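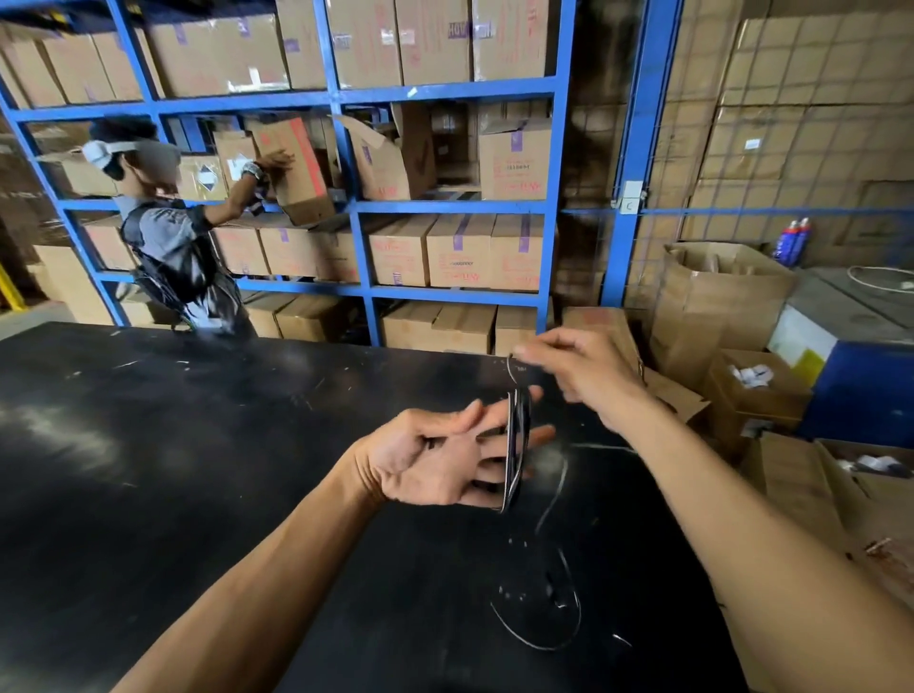

Home News Business Jobs Property Sport Newsletters Contact

Head cameras go on trial against wrist cameras at Clulldale warehouse

A warehouse firm in Clulldale is paying its packers to wear cameras on their heads while they work, in the hope that the recordings will one day teach a robot arm to do some of the same jobs.

Heralska, which stores and ships small electrical goods, began the trial this month. It wants to find out which of two camera set-ups gives the better lessons to a robot. One is worn on a strap around the head and sees more or less what the worker sees. The other is fixed to the robot arm itself, just above the gripper, and records while a person steers the arm by hand.

The company says it has 839 recordings so far, most of them from the head cameras. It has yet to publish anything to show what a robot has learned from them.

The tasks are dull ones, chosen for that reason. Workers take cartons off the shelves and put them back, fold straps, coil cables and sort packing paper at a bench. People manage these jobs without thinking. Robots tend to make a mess of them, above all when the thing being handled is soft or has a wire trailing from it.

"A box is a box," said Ye-ji Kong, who runs the trial for Heralska. "Give a gripper a box of known size and it will pick it up all day. Give it something floppy and you find out how much your fingers have been doing for you."

The arm in the trial is made by Tarus and has been fitted with two grippers in turn. The first has a pair of flat, hard jaws. The second, from a small maker called Quintela, has soft padded fingers that bend around whatever they close on. Each was given 100 attempts at picking up a folded strap from a table.

Kong would not say how either had scored. She said the numbers "would not mean much on their own" and that the Quintela fingers had been "kinder to the goods". Asked whether kinder meant more successful, she said the two were different questions.

That is a fair point, but it is also a handy one. Firms trying out robot arms are quick to share a clip of a machine doing something right and slow to say how many times it was asked. A hundred tries is a small test as it is, and the same strap on the same table does not tell anyone much about a shelf of mixed stock in the weeks before Christmas.

There are doubts about the head cameras too. They are cheap, they leave both hands free and they can be worn through a normal shift, so the recordings pile up fast. But a person's head moves all the time, and people look away from their hands once they know what they are doing. Forearms get in the way. A camera above a gripper has a much narrower view, but it is always pointed at the job.

Then there is the matter of the hands. A human hand can pinch, twist and steady an object all at once, and the two-jawed gripper has no way to copy most of that. Heralska says its software can work out which parts of a movement matter and pass those on to the arm. It has shown this to visitors once, with a carton. It has not shown it with a cable.

Workers who wear the cameras are paid extra for each shift -- the firm would not say how much -- and can hand them back at any time. One packer, who asked not to be named, said the strap was comfortable enough for a morning but got warm after lunch. He was not much worried about being replaced. "I've seen the arm try to pick up a bit of wire," he said. "I'll be all right for a while."

Heralska plans to make another 400 recordings before it stops to compare the two camera set-ups, and has promised to put out its results at the end of August. Kong said these would include failed attempts as well as good ones. She would not be drawn on whether the gripper scores would be part of that, or whether the arm would be tested on anything it had not met before.

The company has not ordered any more arms. The one it has is on hire from Tarus and can be sent back when the trial ends.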